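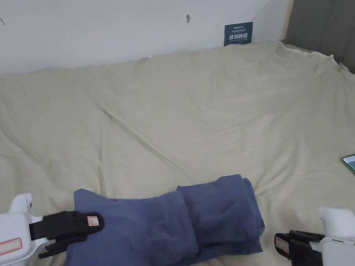 4. Folding laundry on the bed

Use this section after the drying cycle is finished and the load has been sorted (section 3). It applies to all guest rooms at Lostmont and to the Perron annex. If the room has a folding table, use the table and go to section 5.

4.1 Before you start

1. Leave the bottom sheet on the bed. A cream or white sheet is best, as lint and stray threads show up on it.
2. Pull the sheet flat over the part of the bed nearest to you. Creases toward the wall can stay, but a ridge under the item you are folding will leave a line in it.
3. Move phones, keys and chargers off the mattress. They get folded into towels more often than you would think.
4. Draw the curtain back if it hangs against the corner of the mattress.
5. Leave any card or sign where it stands. Cards marked 请勿触碰 ("please do not touch") stay in place during folding and bed making.

Note: If the sheet has a frayed edge or an open seam, finish the folding first, then put the sheet in the mending bag. Do not trim the threads.

4.2 Folding a flat item

Work at the near side of the bed, with one item out at a time.

1. Lay the item face down with the long side toward you.
2. Smooth it from the center out to the corners with flat hands.
3. Take the two far corners and bring them to the near corners. Line up the corners first, then the edges.
4. Press along the fold from left to right.
5. Fold in half again, side to side.
6. For anything longer than 300 mm after step 5, fold once more.
7. Turn the finished item so that the closed fold faces the front of the shelf.

Caution: Do not pull on one corner to straighten a finished fold. Lift the top layer, lay it down again and press.

4.3 Folding shirts and tops

1. Close the top button or zipper, if there is one.
2. Lay the item face down, collar away from you.
3. Fold each side in to the middle, with the sleeve laid straight down along the side.
4. Fold the bottom third up, then fold again to meet the collar.
5. Turn the item over and check that the collar lies flat.

Dark blue and black items should be kept in their own pile – they pick up lint from towels. Run the Brirnness lint roller over them before stacking.

4.4 Stacking and moving

1. Stack items of the same size together, heaviest at the bottom.
2. Keep each stack under 300 mm high.
3. Carry stacks with one hand under and one hand on top.
4. Write the room and the number of stacks on the shelf list.

Caution: Do not leave finished stacks on the bed overnight. The mattress gives, and the bottom items come out creased.

4.5 If something goes wrong

Fold will not stay closed: the item may still be damp. Hang it for an hour and fold it again.
Edges do not meet: the item has been stretched. Fold to the longer edge and tuck the short one inside.
Sheet slides while you work: tuck the near side under the mattress. For the wider mattresses at Perron, use the Lorkik sheet clips, part 738, 3 to a side.

Missing clips and lint rollers can be ordered from Iraís Ocampo at extension 1538. Changes to this section go to Brock Gauthier.

Section last revised November 2019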